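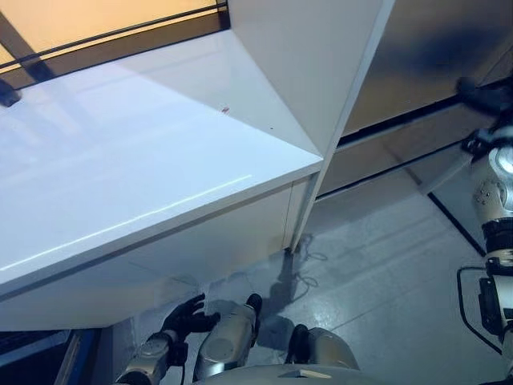
Dec 12, 2019

Counter task, student project. Picked up where we left off in October with the Panda demo code, which still runs but needs the old config file. Copied it into the Jendau folder so it stops getting lost.

Ran 29 approaches to the counter edge this afternoon. Four stopped short with a joint limit warning, all on the left side, all with the hand coming in low. Log is 2484 lines, mostly repeats of the same warning. Cut it down before anyone else has to read it.

Glare on the white top is still bad for the edge finder. Dropped the threshold to 195 and it held the front edge better, but lost the corner by the partition twice. Want to try it with the overhead lights off.

Palside team wants the wrist offsets. Sent the old ones, will send new ones after recalibration.

To do:
recheck left elbow limit
tie up loose cable on floor
ask Zheng lab about their edge filter
charge both packs overnight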